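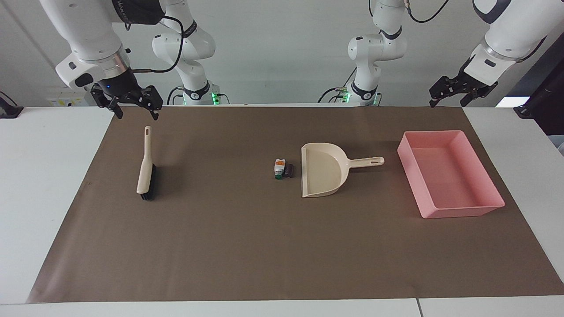 A brown work mat on the table.

Hongmei Zeng pours the tea before she will talk about anything, and then she pours it again, because she has forgotten the first pot and it has gone the color of a saddle. By then we have already been through the weather in Wiltlow, the state of the road up from Gitildale, and whether I ought to be wearing a coat with the lining hanging out like that. (I ought not, apparently. She had it off me before I had finished my first cookie.)

"You've been catching your hand in it every time you put it on," she said, turning the sleeve inside out. "Everybody does that. They fight with the coat for two winters and then they say the coat is worn out. The coat is fine! Look at the wool on it."

She has been mending clothes for other people for six years now, in the front room at 355 Gazi Street, and for herself and her family a good deal longer than that. She learned from her grandmother, who would not let her near a sewing machine until she could darn a sock heel that lay flat enough to walk on. It took her most of a summer. She remembers the sock, which was gray, and she remembers that her grandfather wore it to a wedding.

"He didn't need to show anyone," she said. "But he took his shoe off at the table and showed them. My grandmother was so angry, and I think she was also a little bit pleased."

Before the mending she kept the books for a furniture store, and she says she liked that work more than people expect. She is not one of those who tell you they were miserable at a desk. What happened was that she put a patch on a coworker's jacket elbow one August, and the coworker's sister had a jacket too, and then there was a man with a tent. When the store closed she had a closet full of other people's things and thought she might as well see where it went.

I asked what people bring her the most, and she laughed and said jeans, always jeans, and always torn in the same place. After that it's sweaters with moth holes, which she enjoys, and zippers, which she doesn't. A good zipper in a heavy jacket can take her a whole evening, and customers are often surprised that she charges 40 dollars for it when the hole in the elbow was so much cheaper.

"A hole, you can see what I did," she said. "A zipper, if I do it right, it looks like it did when you bought it. So you're paying me for nothing, as far as your eyes can tell. I understand! I would complain too."

She has firm views on thread. She buys most of hers from Inier, a small mill whose cotton she likes for the slightly dull finish, and she keeps old spools from yard sales for the colors that aren't made anymore. There is a certain brownish green from the seventies that she guards like jewelry. She used the last but one of those spools on a hunting vest and still wonders whether the owner deserved it.

On the question of whether a repair should show, she goes back and forth, and she was happy to go back and forth with me for quite some time. Younger customers often ask for bright stitching they can point to. Her older ones want it to disappear. Her own cardigan has both, a neat invisible darn at one cuff and a big orange one on the shoulder, done on a day she was tired of being careful.

"I used to think the orange was cheating," she said. "Now I think it depends who's wearing it, and what mood they're in. My daughter says that's not an answer."

For anyone who wants to begin, she suggests a wool sock, a blunt needle, good light, and yarn a little thinner than you think you need. Start well outside the hole, where the knitting is still strong, and don't pull. She said "don't pull" to me four times over the afternoon, twice while I was only holding the teapot.

My coat was ready by half past four. She had sewn the lining back with tiny slanting stitches and tightened two buttons I hadn't mentioned, and she wouldn't take anything for the buttons.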